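Running a Community Choir: Week 5 handout
Programming a season and planning rehearsals

These are the notes from the evening session, typed up fast. If you missed it, read the lot. If you were there, skip to the budget bit, as we ran out of time and I've filled it in.

1. Where we got to last week

Voice placement, sectionals, seating. Quick recap:
- Place by comfortable range, not by highest note someone can squeak out once.
- Re-check voices every year or two. They move, mostly down.
- Altos who read well get asked to sing tenor. Ask nicely, and not every concert.

2. Choosing the program

Start from the singers you have in the room. Sounds obvious. Most of the bad programs I've sat through came from a conductor's wish list.

Things to write down before you look at a single score:
- how many rehearsals before the concert, real ones, minus long weekends
- weakest section and what it can hold on its own
- who is playing and what they cost
- the hall, and whether it has a piano that's in tune
- last three programs, so you don't repeat yourself

Length. An audience will sit happily for two halves of 40 minutes. Beyond that they start looking at the raffle table. Count talking, walking on and off, and retuning. People forget the walking. A choir of sixty takes ages to get on to risers.

One big work or lots of short ones? Both fine. A big work gives the choir something to chew on all term, and there's one set of scores to hire. Downside is if the basses don't learn the fugue there is nowhere to hide. Mixed programs are more forgiving, you can drop a piece two weeks out and only the printer minds. But they are harder to order. Watch your keys. Three slow pieces in E flat will sink and the pitch will sink with them.

Rough shape that works for a mixed first half:
Opener everyone knows cold. Something in parts with a bit of colour. The hard one, third, while voices are fresh. A solo item or instrumental so the choir can sit. Closer with a decent last page.

Don't put the hard one first. Nerves.

3. The worked example (Quinlan Singers)

We used the Quinlan Singers' February planning sheet in class. Mixed choir, no auditions, one concert per term, hall with a gallery. Their numbers:

Hall hire, rehearsal and concert: 1,400
Score hire, one work: 700
Players (string quartet plus organ): 1,052
Program printing: done on somebody's work printer, don't copy this

All dollars. Group A wanted to cut the quartet and use organ only. Group B wanted to keep the players and do a second-hand set of scores from the Lodus lending library. I'd lean B. Organ only saves money but the piece they had picked has long string interludes and the organist would of been very busy for very little effect.

Nobody in either group budgeted for the conductor's music stand light. Gallery halls are dark. Put it in.

Question that came up: should the choir own its scores? If you'll sing it again within five years, buy. Otherwise hire. Bought scores need a dry cupboard and someone who will chase the ones that go home and stay home. Number every copy. Pencil only, and rub out before returning, the lending libraries do charge.

4. Rehearsal planning

Work backwards from the concert.

Last rehearsal: run it, top and tail, don't teach anything.
Second last: with players if you can afford it.
Third last: full run, no stopping. It will be horrible. Do it anyway, it shows you what to fix.
Before that: learn notes, in whatever order suits.

Inside one evening (two hours with a break):
Warm up, ten minutes, stretch then hum then something with vowels.
New material straight after while heads are clear.
Break. Keep it to fifteen or you'll never get them back.
Notices at the end of the break, not at the end of the night, half of them have gone for the bus by then.
Familiar stuff last. Send them home singing something they can sing.

Teach the end of a piece before the start. Every choir knows page one better than page nine. Start from the back and they're walking towards what they know.

Sectionals: useful, but only with someone competent on a keyboard in each room. A sectional without a leader is a chat. One long Saturday per term beats four short weeknight ones, in my view, though singers with small kids will disagree and fair enough.

Practice tracks. Good for people who don't read. Make them plain: your part loud, others soft, steady tempo. The Mosero course we ran last year asked singers to record themselves against the track and listen back. Painful. Worked for some, two gave up altogether. Offer it, don't require it.

5. Pitch, blend, the usual

Short section as we did most of this at the piano.

Going flat is usually breath or boredom. Stand them up. Move them about. Sing it up a semitone and see if it holds there, it often does.

Blend is vowels. Get everyone on the same "ah" before you say anything about volume. Drop the word "blend" entirely for a week and just talk vowels.

Consonants: decide who puts the final t on and when. Count it. Write the rest in. If it isnt written in the pencil it won't happen.

Watching the conductor. They'll watch if there is something to see. If your beat is the same size for forty bars you've only yourself to blame. Also memorise the first two lines and the last two lines of everything, even if the rest is from the copy.

6. For next week

Read the Stultel chapter on small choirs and big works (photocopy, back page of your pack). Skip the section on grant applications, rules have changed.

Draft a mixed program for a choir of thirty with four tenors. Two halves, one accompanist, no other players. Give timings for each item and a total. Mark which piece you'd drop if it all goes wrong.

Bring:
- your draft, one page
- pencil
- a tuning fork or a phone app, don't care which
- a mug, the centre has run out again

Doors from 6.45, start at 7 sharp. Use the side entrance, the front is locked after six. Parking behind the library is free in the evening.

If you're leading the warm up next week you know who you are. Ten minutes, no tongue twisters please. 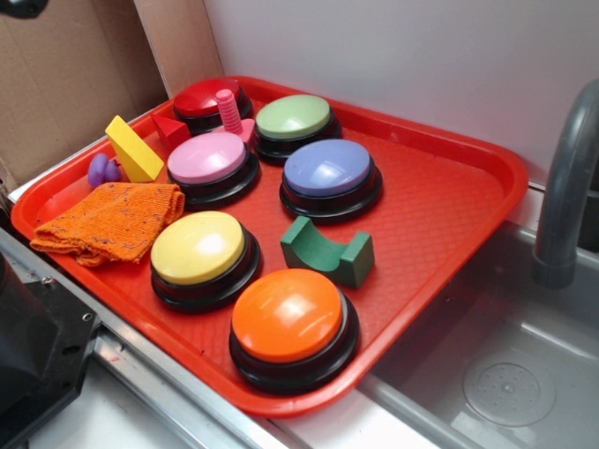
Also bring back the blue folders if you took one home by mistake, I'm four short and the Tuesday group needs them.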